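The Lid Situation

I own more lids than containers. I've suspected it for years and had never wanted it confirmed, in the same way I don't want to know how much I've spent on coffee since August.

What forced the matter was the bottom cabinet, the one left of the stove, which had stopped closing. I'd been holding it shut with a chair. Geetha Varma came over for dinner, moved the chair to sit on it, and was met at the ankles by what she later described to several people as "a plastic landslide." She helped me shove it all back in and put the chair against the door and ate standing up, and she was very nice about it, and the next morning she texted me a link to a fabric storage bin with no message attached.

So I bought the bin. I bought the Plarnum, in the pattern with the small gray trees on it, or possibly lollipops. The listing called the pattern "Grove," which settles it on paper, but I've looked at it over a lot of cereal now and I'm keeping an open mind.

The plan was simple. Everything out of the cabinet, everything onto the floor, and then onto the table one piece at a time to be judged. If a lid fit a container, the two of them went back to the kitchen as a couple. If it didn't fit anything, it went in the bin, and the bin would go to the thrift store in Bresville with my apologies.

I'd like to say a word for doing this on a table. I have tried sorting on the kitchen floor, where you lose the feeling in one leg, and on the bed, where you end up sleeping next to a colander. A table has edges. It's at the right height for a person with my back. The bin goes toward the far side, so you have to reach a little, and that tiny effort is apparently enough to make me ask whether I mean it.

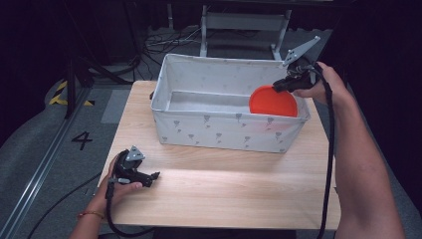 Do you sort the lids first or the containers first?

Containers first, biggest to smallest, with the lids in one heap off to the side. A container can sit there on its own and look useful, and you can try six lids on it in a row. Going the other way means walking around holding a lid like the prince with the shoe, and you'll get discouraged by the second saucepan.

I did go the other way for the first half hour, which is how I can speak with such authority.

The orange-red one gave me the most trouble. It's round and shiny and a really cheerful color, and it has lived with me through three apartments. I have always called it a lid. Geetha, when consulted by phone, said it had always looked like a plate to her and that she'd once had cheese off it at my place. I have no memory of the cheese. It's a little too flat to be a good lid and it has too much of a rim to be a good plate, and in all our years together it has never fit on anything. It went into the bin, came out again, spent some time in the hallway, and went back in.

Then there were the Wegeners. My aunt gave me the full Wegener set when I moved out, and each piece has a number stamped on the bottom so you can match it to its lid, a system I'd have admired more if the lids had the same numbers as the bottoms. Mine has a container marked 2166 and a lid marked 2567, and they fit each other perfectly, with a click. Container 2567 is long gone. I believe it left the house with some lentil soup in it and the person who took the soup has since changed jobs. Lid 2166 fits nothing. I tried it on everything I own, including the sugar bowl.

Final numbers, for those who came for them: 11 containers kept, each with a lid that goes on and stays on. I had started with over 100 pieces of plastic. I counted only because I'd told Geetha it was "maybe thirty," and she'd made a noise.

Some things I found that were neither lids nor containers:

The cap to a thermos I threw out because it had no cap.
A rubber ring, thick, gray, clearly important to something.
Half of a salad spinner. The half that doesn't spin.
A takeout menu from a place that's now a dentist.
One soy sauce packet, swollen, which I carried outside at arm's length.

The rubber ring is still here. I know how this works. If I let it go, the pressure cooker will stop sealing by the weekend, and I don't even own a pressure cooker, so it would be somebody else's and I'd feel responsible.

By midafternoon the table was nearly clear and I'd slowed down a lot. The first forty lids go fast. You feel like a judge on a talent show. The last few are all hard cases, and you stand there turning a thing over and thinking about potato salad.
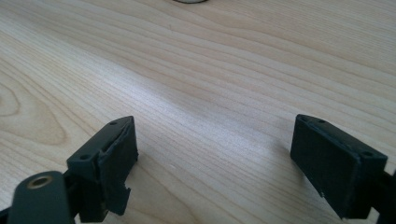
I've left the table bare since then, mostly. It's a light wood with a lot of grain in it, and I'd forgotten that, because for most of its life it's been covered in mail. I wiped it down with the stuff from the hardware store and then made the mistake of announcing that from now on nothing would be left on it overnight. There was a mug on it by nine.

The cabinet now closes. It closes so well that I've opened and shut it a few times just walking past. The containers are stacked by size, and the lids stand on their sides in a Skevum file rack I had from a brief period of intending to do my taxes on paper. It's meant for folders. It holds lids better than it ever held folders, and they don't slide over when you pull one from the middle, provided you put the heavy ones at the ends.

What I'd do differently: eat lunch first. Have a second bag ready for actual trash, so the cracked ones don't get mixed in with the donations and have to be fished out later in the driveway. And don't call anyone for a second opinion on a lid, as they will have one.

The chair is back at the table. The bin is by the front door, waiting for a day when I'm driving toward Bresville anyway. It's been there a week and a half. I checked it this morning and it has gained a lid, a small blue one, and I don't know where it came from, but I tried it on the sugar bowl and it's very close.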